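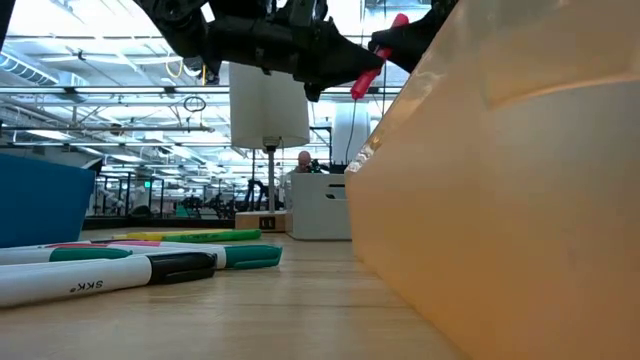 ## Building a final league table from old match reports

Many amateur leagues never published a full table, or published one that has since been lost. If the local paper printed results, you can usually rebuild it. The steps below use the Ostavham and District League, a football league with two divisions, but they work for any competition that gave points for wins and draws.

### Before you start

Find out three things:

- how many points were given for a win
- how teams level on points were separated
- whether any club dropped out partway through the season

The league handbook is the best source. Failing that, look for the report of the annual meeting, which was often held in June.

### Enter the results

1. Open a blank spreadsheet. Make columns for date, home team, away team, home goals, away goals and source.
2. Go through the newspaper week by week and enter every score, one match per row. Write the page number under source.
3. Pick one spelling for each club. Chacko Athletic also appears as "Chacko Ath." and "Chacko A.F.C.", and a spreadsheet will treat those as three clubs.
4. Leave cup ties and friendlies out. If the report doesn't say which competition it was, mark the row with a question mark and come back to it.

### Check for gaps

Draw a grid with home teams down the side and away teams across the top. Put each score in its square. Blank squares are missing matches.

Some can be filled from a later table printed in the paper. Compare each club's goals before and after the missing date, and the difference gives you the score if that was its only game in between.

Stamatia Andreadis has entered 1,154 results for the two divisions this way, and 8 are still missing.

### Work out the table

Count wins, draws and losses for each club, then add up goals for and against. Total goals for must equal total goals against across the division. If they don't match, a score has been typed wrong.

Where a club resigned, its results were normally wiped out. Vomura Rovers left in midseason, so their matches stay in the results sheet but are not counted in the table.

### Points deductions

If your table differs from a printed one by a win's worth of points for a single club, look for a report of an ineligible player. Ilango Kaimal found the Pumix Town deduction in a short paragraph below the bowls scores.

Add a note under the table for each deduction and each match with no known score.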